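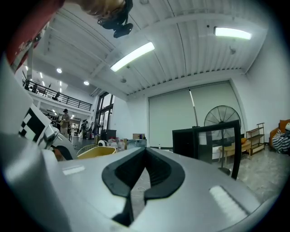
Checkered marker, white cable.

Home Posts Replies Media Search

Thread, 29/03/2026

I watched the whole Vollosura town hall so you could do something nicer with your weekend. Notes follow. Bring a snack.

For people outside Droltville: Vollosura makes software and would like to put its next office here. Our mayor would like that too, so much that the "conversation with residents" was held in Vollosura's own lobby, on Vollosura's own stage, with the mayor in one of those chairs that makes everybody's knees higher than their lap.

It was streamed on Zera, the video app Vollosura owns. You needed an account to watch. You needed a phone number to get an account. I now receive daily tips on how to grow my audience.

Questions had to be sent in ahead of time. 199 people did. The moderator read 3 of them.

Question one was what excites the mayor most about Droltville's digital future. Answer: the people. Also the talent. Also the energy. Eleven minutes, I think. I got up for toast and came back and we were still on the energy.

Question two was about schools. The mayor said every kid in town will learn to code. Asked which year that starts, the mayor said it starts with a mindset. My kid's middle school has a computer lab that doubles as the place they keep the folding chairs, so I'd have liked a year.
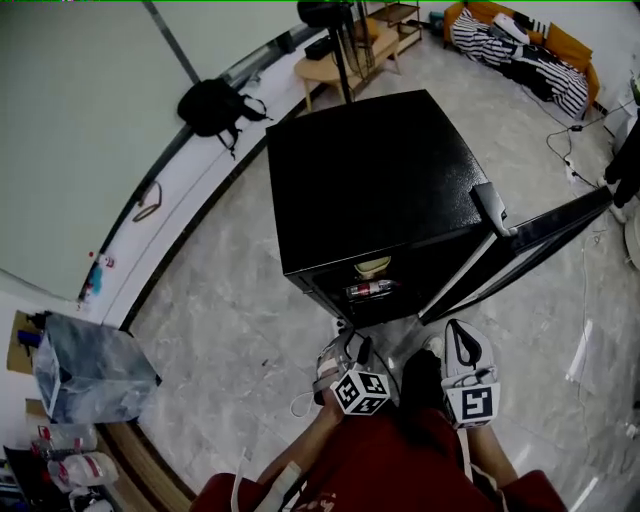
Mini fridge with the door open, cola inside.

Question three, finally, taxes. Vollosura is asking to pay no property tax on the new building for a while. How long a while? The mayor said that was "still a living discussion." The draft agreement on the city website says 4 years with an option to renew. It's on page 96. I know because I read it on the bus, and then missed my stop, and then read some more of it walking home.

Small thing on page 96 that I can't let go of: the renewal happens by default. The city has to write a letter to stop it. If you've ever tried to leave a gym you know how this goes.

The jobs number was given as "hundreds." The draft doesn't say hundreds. The draft says Vollosura will make good faith efforts toward "a meaningful local headcount." I have a meaningful headcount in my apartment right now and it's me.

Credit where due, the bit about the bus line was decent. The mayor said the number of evening buses out to the Sembiring Road site has to go up before anything gets built, and the Vollosura host stopped nodding for a second. More of that please.

Then a selfie with staff, and a big cheer, and the stream cut to an ad for Zera, on Zera.

I want to be fair here. I'm not against the office. The Sembiring Road lot has been weeds and one shopping cart since I moved here, and I'd love a place in town where my kid could someday work indoors. I'd just like to hear about it from my own city government in a room the company doesn't own the light switches to.

We have such a room. It's called the council chamber. The carpet is terrible and the microphones hum and anyone can walk in off the street and be boring for two minutes. I've done it. It was great.

Also, during the stream the comments were "limited to supportive reactions." Your options were a heart, clapping hands, and a little rocket. I pressed the rocket by accident during the tax part. If the minutes show strong public support for the renewal clause, I'm sorry, that was my thumb.

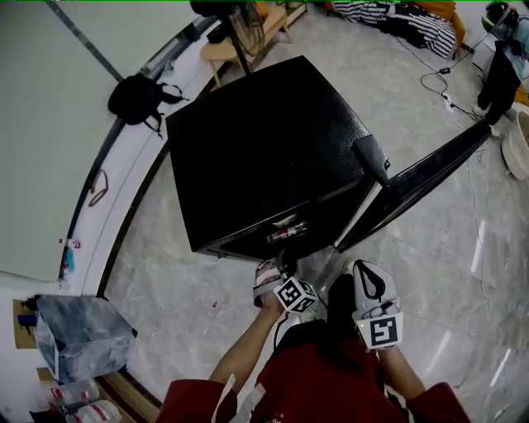
A reply just came in from someone who sent in a question about water bills: "Mine got an auto-response thanking me for joining the Droltville innovation story. I asked whether the new building pays the same rate as my house. Do you know if any of the unread ones get answered?"

I don't. The mayor's office says written answers will be posted "in the coming weeks," on Zera, naturally. I've asked for them to go on the city website too, and will add it here if I hear anything besides a rocket.

The council votes on the draft in May. Written comments go to the city clerk, and you can send them by regular email with no account and no phone number. Mention page 96. Mention the water rate while you're at it.

Somebody asked if there's a recording. There is, but it's been trimmed to a highlights clip. The bus part isn't in it.

Contact | Terms | © 2026 | Back to top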